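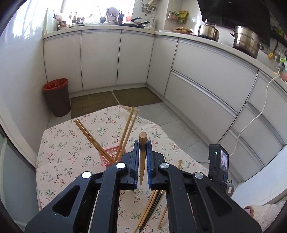 Wooden and black chopsticks on a sprigged tablecloth, with a pink perforated basket.

September 4, 2019

Junberg opens chopstick collection for small kitchens

Homewares retailer Junberg has added chopsticks and tabletop holders to its kitchen range, with 374 styles now listed in its online catalogue. The collection includes plain light wood pairs and black pairs with gold-coloured detailing, sold singly or in family sets.

Range manager Katia Santoro said customers had been asking for storage that stays on the table between meals.

"People in flats don't have a drawer to spare," Ms Santoro said. "They want the chopsticks standing up where everyone can reach them." 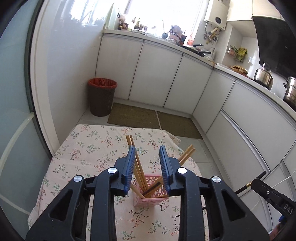

Chopsticks in a pink openwork holder on a kitchen table.

The holders were chosen after a customer survey in April, which drew 1484 replies. Pink was the favourite colour, ahead of grey and white.

Orders are open now through the Junberg website. Stores will carry a smaller selection, with the full range available for pickup.

Media contact: Toshiko Murakami, Junberg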